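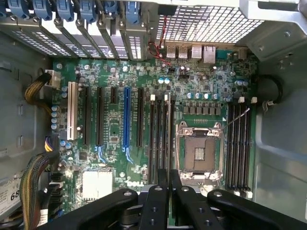
I finally got the old Dell tower open this week. It has been under the desk in the back room since we moved to Trumivbridge and the plan was always to strip it, keep what was worth keeping and take the rest to the recycling centre.

The memory came out first. I had a buyer for the lot, a man in Tuhiwai who keeps old workstations going, and he paid 44 pounds including postage. There are eight slots on this board, four either side of the processor, and I had forgotten how stiff the latches were. Press both ends down evenly and the stick lifts by itself. Press one end only and you will be there all evening.

After that I did the cards. The case has blue plastic clips along the back to hold the slot covers, so you don't need a screwdriver for that bit. I wish more cases were made like it. The clips go brittle with age, though, and a snapped one is a nuisance to replace, so I went slowly. The graphics card sat in the blue slot, which has a little latch of its own at the end. I did not know about the latch the first time I took that card out, years ago, and spent a long time pulling at it.

The dust was worse than I expected. I used a soft paintbrush and a can of air, out on the back step, on Tuesday before work. Most of it was packed in behind the vents at the rear. I held the fan blades still with a finger while I did them. The air can ran out halfway through and I finished with the brush.

I was going to scrap the board as well, but Soledad Alarcón at the repair café asked whether it still worked, and I couldn't tell her. She has an older plotter that needs a plain PCI card, and new boards don't tend to have the slot. This one does, a white one at the far end. So the board stays in the case for now, and she will lend me a pair of memory sticks to test it with.

Still to do:

Find the power lead, which is in one of the boxes marked Kitchen.
Change the coin battery.
Wipe the two hard drives. One is 71 per cent full of photos I have already copied, but I want to check again.
Weigh the case. Pirberg will collect old equipment free, but only if the load comes to 100 kilos, so I may ask Eulalia Ojeda next door if she has anything to add.

The side panel is leaning against the wardrobe with its screws in an egg cup. I'll write again when I've tried switching it on.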